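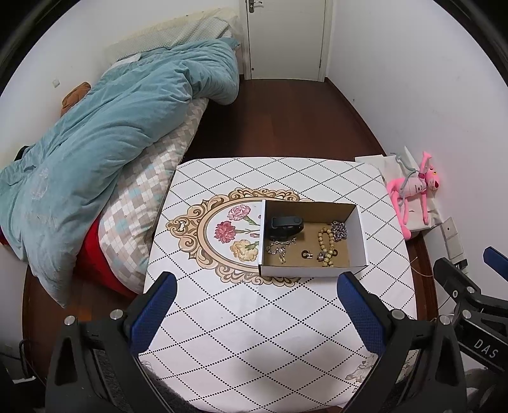
Henska All-Season Duvet

The Henska is our duvet for homes where the bedroom is neither very cold in winter nor very hot in summer. It is made in our sewing workshop in Kevcombe and it has been in our catalog longer than any other bed article. Customers who like one duvet for the whole year usually choose this model.

Filling

The filling is a hollow polyester fiber with a siliconized surface. The fibers slide easily against each other, so the duvet comes back to its volume when you shake it in the morning. The filling is sewn in square chambers and cannot travel to the foot end. In the earlier version the chambers were long channels, and we received complaints that the filling collected at one side after many washings. We changed the pattern in November and the old version is no longer sold.

Shell

The shell is cotton, tightly woven, with a double seam and piping around all four sides. It is pre-shrunk. A small loss of length is still possible after the first wash, and the sizes in our table already take this into account. There are loops in the four corners. If your duvet cover has ribbons inside, tie them to these loops before you close the cover.

Which warmth should I choose?

We sell the Henska in one weight only. If you sleep with the window open in winter, please look at the Sulline, which has the same shell but a thicker filling and deeper chambers. If you are often too warm, the Rana is the better choice. The Rana can also be joined to the Henska with snap fasteners, which are already sewn at the edges of both products. Many couples buy one Henska and two single Rana, and each person adds a layer or leaves it away. The Sulline has no fasteners and cannot be joined.

Sizes and article numbers

Single: article 441
Double: article 1048
Double, extra long: article 2048

Please measure your mattress including its height before you order. For a deep mattress with a topper we advise the extra long size, also for persons of normal height, so that the duvet covers the side of the bed when two people are under it. The extra long size needs a matching cover. Standard double covers are too short and will make the duvet fold at the bottom.

Washing and drying

Machine wash on a gentle cycle with a liquid detergent. Powder is allowed but it must be rinsed very well. Do not use fabric softener. It makes the fibers stick together and the duvet becomes flat.

The double sizes need a big drum. If you must push the duvet with force to close the door, the machine is too small and the middle will not become clean. In this case use a laundromat.

Tumble dry on low heat. Stop the dryer every 20 minutes, take the duvet out and shake it from both short sides. The outside feels dry much earlier than the filling. Press a chamber between your hands, and if it feels cool, continue drying. When you dry it on a line, hang it over two lines and turn it several times during the day.

Daily care

Leave the duvet folded back for a while after you get up, so the moisture of the night can go out. We do not recommend making the bed at once. For storage use the cotton bag that comes with the product. Do not use vacuum bags. After some months under vacuum the fibers stay bent and the duvet will not recover its full height.

What is in the package

One duvet, one cotton storage bag, one care card. Snap fasteners are on the duvet. The duvet cover and pillows are not included.

Delivery and returns

Orders are packed at Kevcombe and sent by parcel service. The duvet arrives rolled. Open it on the day it comes and let it lie flat overnight before you judge the thickness. You can return it if the seal on the storage bag is not broken. For reasons of hygiene we cannot take back a duvet which was slept under, except when there is a fault in sewing or material. In case of a fault please send us a photo of the seam label together with your order number.

Prices and article numbers valid from 31/03/2023.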